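Irnow 日本語レシートコーパス データカード

概要
Irnowは、日本語のレシートと領収書から書き起こしたテキストのコーパスです。品目名の正規化と、税区分の推定に使うことを想定しています。画像は配布物に含まれません。収録件数は1,705件、うち1,261件に品目カテゴリのラベルが付いています。

ファイル構成
receipts.tsv 本文。1行が1品目
stores.tsv 業態コードの対応表
labels.tsv 品目カテゴリ
split.txt 学習用と評価用の分割

文字コードはUTF-8、改行はLFです。Excelで直接開くと品目コードの先頭のゼロが落ちるので、テキスト形式を指定して読み込んでください。

列の説明
receipt_id レシートごとの通し番号
line_no レシート内の行番号。値引き行も1行として数える
item_raw 印字どおりの品目名。半角カナはそのまま残している
item_norm 正規化後の品目名
price 税込または税抜の金額(円)
tax_flag 8、10、不明のいずれか

priceが税込か税抜かは業態コードごとに異なります。stores.tsvのtax_modeを参照してください。値引き行のpriceは負の値です。

正規化の方針
半角カナは全角に直し、濁点を結合します。「ギュウニュウ」と「牛乳」は同じitem_normにまとめますが、容量が違うものは別の品目として扱います。略記が読み解けない場合はitem_normを空欄にしました。空欄の行は212行あります。辞書はBirnlowのバージョン2を元に、惣菜と日用品の語を足したものです。
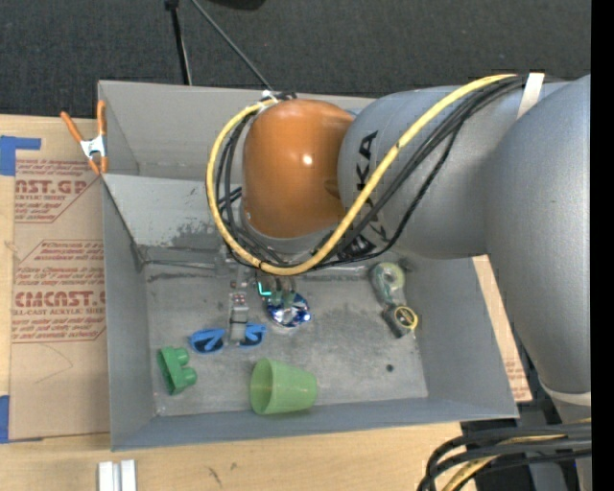
除外したもの
会員番号、電話番号、担当者名は書き起こしの段階で削除しました。処方薬の明細を含むレシートは全件除外しています。1枚の合計が3,000円未満のものと以上のものでは書式に大きな差がないため、金額による選別はしていません。

既知の問題
・軽減税率の記号が印字されていない店舗では、tax_flagの「不明」が多くなります。
・まとめ買い値引きが、どの品目にかかるかは記録していません。
・業態は食品スーパーに偏っています。飲食店の領収書は品目の粒度が粗く、カテゴリ推定の評価には向きません。
・Poon形式に変換すると、line_noが0始まりに変わります。元のTSVと突き合わせるときは1を足してください。

変更履歴
1.2 値引き行の符号を負に統一
1.1 9月分のレシートを追加、重複行を削除
1.0 初版

利用条件
研究および社内検証の範囲で利用できます。再配布するときは、このファイルを同梱してください。誤りの報告はUstelの課題一覧で受け付けています。receipt_idとline_noを書いてください。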